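My third winter of learning to bake bread

Posted on May 16, 2026

When I moved to Willholm I did not know how to bake anything. In my country we bought bread from the shop on the corner, and my mother said that baking at home is for people who have no shop. In Willholm there is a shop, but the bread is soft like a pillow and sweet, and after one month I was missing a real crust very much.

So I began. My first starter died in a week. The second one lived, and it was a gift from Relu Sârbu, my neighbor on the same stairs. He gave me 95 grams in a jam jar and told me to feed it every evening. I was afraid of it for a long time -- it smelled like paint.
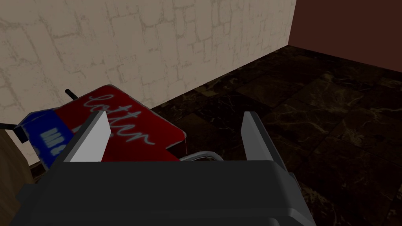
How often should you feed a starter that lives in the refrigerator?

Once a week is enough for mine. I take it out in the morning, give it equal weights of flour and water, wait two hours and put it back.

My basic dough is simple: 500 grams of flour, a little less than three quarters of that weight in water, and ten grams of salt. For a long time I used more water, since all the books praise a wet dough. My loaves came out flat. In February I finally used less water, and the bread stood up in the oven for the first time. I was so proud that I carried half of it downstairs while it was still warm. Relu tasted it and said it needed more salt. He says this of every bread, also of his own.

The flour matters too. I buy a bag from the Zulldale mill when somebody is driving that way, and the ordinary white one when nobody is. The Zulldale flour drinks more water and it has a darker color. With it I let the dough rest for a longer time before I add the salt.
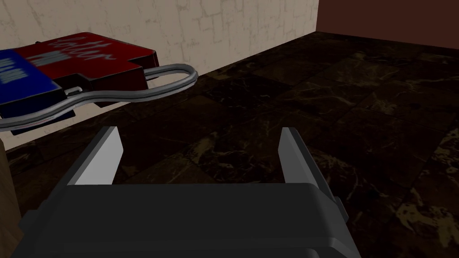 Padlock and open gripper, computer rendering.

My oven is small and old. The dial shows numbers from one to eight, and I still do not know what they mean in degrees. I bake in a heavy pot with the lid on for 32 minutes, then without the lid until the color is right. My sister asked me how many minutes this second part takes, and I could not tell her. I look through the glass.

Next I want to try rye. I have read that it is sticky and that you should not knead it at all, only mix it with a wet spoon. If you have baked with rye in a small oven, please write to me which tin you use.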